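About Claveck

Claveck is a ship agency and port services company based at Zitley.
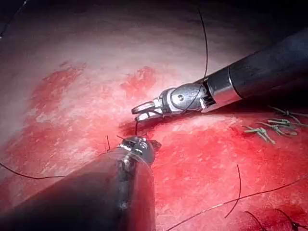

Two instruments over a red practice surface, with black and green suture threads.

We look after vessels from the time they send their first notice of arrival until the pilot is away and the last invoice is settled. Most of our work is with gas carriers, product tankers and dry bulk ships. We also handle general cargo and a small number of lay-by calls for ships waiting on orders or spare parts.

Who we are

The company was started by Hanyu Ren and Wojciech Pawłowska, who had worked at neighbouring desks in a larger agency and wanted to run a smaller one. Hanyu had come ashore after sailing as a chief officer on tankers. Wojciech's background was in port accounts, and he still reads every disbursement account over a certain size before it goes out.

In the first year we had one rented room above the chandler's at Zitley, one car and a telephone that was passed from hand to hand at the end of each shift. We now employ 20 people. Of these, 12 are boarding agents and the rest work in accounts, crew services and the documents office. The car has been replaced several times. We are still above the chandler's, although we have the whole floor now and the use of the yard.

In 2020 we attended 1,696 port calls. That figure covers Zitley and our second office at Kokach, and it includes calls where we acted only for the charterer or only for the owner. It leaves out bunker-only calls at the anchorage, which we log separately.

What we do

Port agency. We book the berth, pilot, tugs and linesmen, lodge the arrival and departure papers, and keep the master and the operator informed while the ship is alongside. Each ship has one named agent for the whole call. If that agent goes off shift, the relief is introduced to the master by message before the handover.

Gas carriers. LNG and LPG calls need more preparation than most. Terminal compatibility checks, gas-up and cool-down times, and tug requirements have to be agreed well before arrival. Muchen Hou leads this side of the business and keeps our terminal files up to date. Operators sending a ship to Zitley for the first time should ask for the gas carrier information pack, which he revises each March.

Protective and husbandry agency. Owners whose ships are fixed with a charterer's agent can appoint us to look after their own interests. This usually means cash to master, crew mail, stores, spares, class attendance and medical appointments.

Crew changes. We arrange transport, hotels, visas and test appointments for joining and leaving crew. The rules have changed many times in the past year and will change again, so please send crew lists as early as you can and let us confirm what is needed before flights are booked.

Transit booking support. For ships going on to a canal or a strait with a booking system, we can watch the available slots and pass on the options. We don't act as canal agents ourselves. Where an owner has no agent at the other end, we will suggest one we have worked with.

Disbursement accounts. Estimates are sent the same day for standard calls. Final accounts follow once the port, pilotage and towage invoices are in, and supporting vouchers are scanned and attached in the order they appear on the summary sheet.

Where we work

Zitley has three berths for liquid cargo, a bulk quay and a deep anchorage with good holding ground. Most of the larger tankers berth on the flood. In strong westerly winds the pilots may hold ships outside, and we send a note to all operators with vessels due when that looks likely.

Kokach lies further up the estuary and takes smaller ships. There is a lock at the entrance, and the outer channel is dredged in spring. Haoran Bai manages the Kokach office, which is on the ground floor of the old customs building beside the lock. Visitors should use the side door.

We also share a launch with Adomaitis, the towage company, for crew and stores transfers at the anchorage. The launch can carry up to 600 kilograms of stores per trip. Heavier items go out by barge and need a day's notice.

How we are run

Claveck is owned by its two founders and by Dehua Meng, who joined as operations manager and bought into the company later. We have no parent group and no shares in any terminal, tug or bunker business. Where a supplier gives us a discount, it is passed on in full and shown in the account.

New boarding agents spend their first months paired with an experienced one and are not sent to a ship alone until Dehua has signed them off. They start with bulk carriers and move to tankers afterwards. We take on trainees when there is room, usually one at a time. People with sea time are welcome to apply, and so are people without it.

Contacting us

The duty telephone is answered day and night, throughout the year. Operators should copy all pre-arrival messages to the operations mailbox as well as to the agent they usually deal with, as agents may be on board a ship and out of signal. Account queries should quote the vessel name and our call number, found at the top right of the estimate.

Masters calling on VHF can reach our launch on the port working channel once inside the anchorage limits.

Page last updated Feb 9, 2021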